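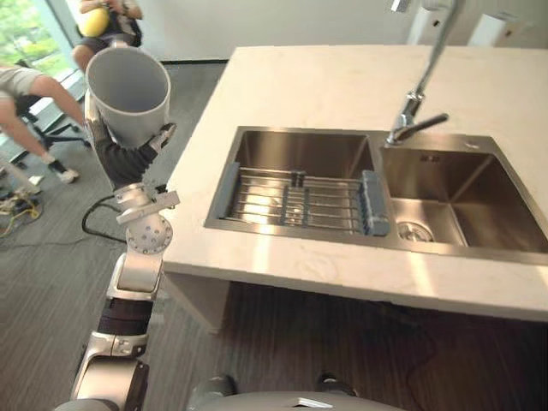 1/ The Brirnora Women's Health Network opens registration in April for its support program on endometriosis. The program is free, and a doctor's referral is not required.

2/ Many of our members waited years for a diagnosis. Their pain was described to them as normal, or as stress. We ask every member to keep a written record of symptoms for at least two full cycles before an appointment.

3/ A useful record includes:

– the day of the cycle and the time of day
– where the pain is felt, and how strong it is 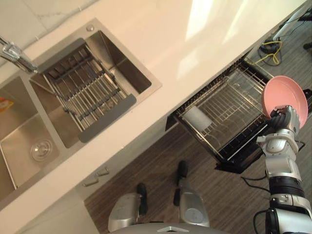
– any medicine taken, with the dose
– work, school or sleep missed

4/ Last year 286 members completed our survey on first appointments. The most frequent request was for more time with the doctor. Several clinics in Britholm now offer a longer first visit on request, but patients must ask for it when they book.

5/ A normal ultrasound does not rule out endometriosis. Members who still have symptoms after a clear scan are encouraged to ask what the next step would be, and to have the answer written in their notes.

6/ Our nurse adviser, Mateja Kadrić, will hold phone sessions of 15 minutes each. She can explain common terms and help you prepare questions. She cannot diagnose or prescribe.

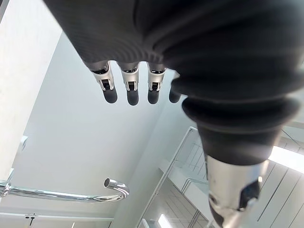
7/ Sessions are confidential. Notes are kept only with the member's written consent and may be withdrawn at any time – a short message to the office is enough.

8/ Partners and family members may attend the evening group led by Tainá Brito. Places are limited, and those who have not attended before will be given priority.

9/ The printed symptom diary is available in English and Spanish. Clinics wishing to order copies in packs of 100 should write to Serena Cocco at the network office.

10/ Severe or sudden pain, fainting or very heavy bleeding needs urgent medical care. Please do not wait for a session with us.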